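Nasden wrist camera and gripper comparison: README

Version of 2024-11-09

What this is

Recordings from a bench comparison of two grippers on a desktop PC teardown task. One is the Tasum, a linkage gripper. The other is the Swanson, a plain parallel jaw. Both were run on the same arm with the same controller, and both carried the same small wrist camera. There are 400 attempts in the release, of which 363 have usable video and joint logs. The rest are listed in excluded.csv with a short reason code.

We started this because the supplier material for both grippers says they are suited to electronics disassembly. We wanted to see what that meant with a real computer on the bench and an operator who hadn't been trained by the supplier. Our view after the trials is cooler than the brochures. Read the known problems before you quote any success rate from this set.

Tasks

The operator drives the arm by hand controller. Each attempt is one of the following:

release: open a plastic latch or clip without breaking it
reach: bring a fingertip to a named point inside the machine and hold it there
lift: take hold of a loose plastic part and raise it clear
withdraw: back out of the machine without touching the board

Reach was meant to be the easy one. It gave us the most arguments. A fingertip can look well placed from the wrist and still be short of the target, and a single colour camera gives the operator very little help with depth. We had planned to score reach attempts from the video alone. We gave that up and scored them from the joint logs, with a tolerance set by hand for each target. 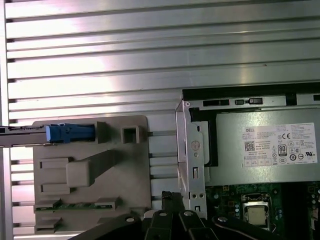 The linkage also takes up room. The Tasum's fingers are narrow at the tip, and that part of the claim holds up. Further back the arms spread, and it's the arms you have to plan for when you go into a tight gap. The Swanson has blunter tips and a slimmer body. On paper these should cancel out. In our logs they don't, and which one comes off better depends so much on the target that we won't publish an overall ranking.

Camera notes

Exposure was left on automatic throughout. Bare metal throws glare back at the lens, and in some recordings it washes out detail an operator would want. Small print on labels is mostly unreadable, so please don't use this set to test text reading. The gripper itself covers part of the view. We did not mask it out, as anyone using a wrist camera will have to live with the same thing.

Files

episodes/ one folder per attempt, video plus joint log
labels.csv task, gripper, target, outcome, scorer
excluded.csv attempts left out and why
calib/ camera calibration, one file per gripper mount

Known problems

Outcomes were scored by 2 people who also drove the arm. Neither was blind to which gripper was fitted, and it would have been hard to arrange.

The Tasum was run first. Operators got better as they went along, so any gain shown by the Swanson is partly practice. We should have alternated them.

Controller delay was not logged per attempt. Granduver, who supplied the controller, say it is steady. We haven't checked and would treat that as a claim.

The "partial" outcome is used loosely. One scorer gave it for a clip that moved but stayed shut, the other called that a fail. Merge it with fail if you want a cautious figure.

Force readings exist for the Swanson only. Do not estimate them for the Tasum from motor current; we tried and the numbers were useless.

Planned

A second round in December with the order alternated and a depth camera on the mount. Until then we'd advise against buying either gripper on the strength of this data.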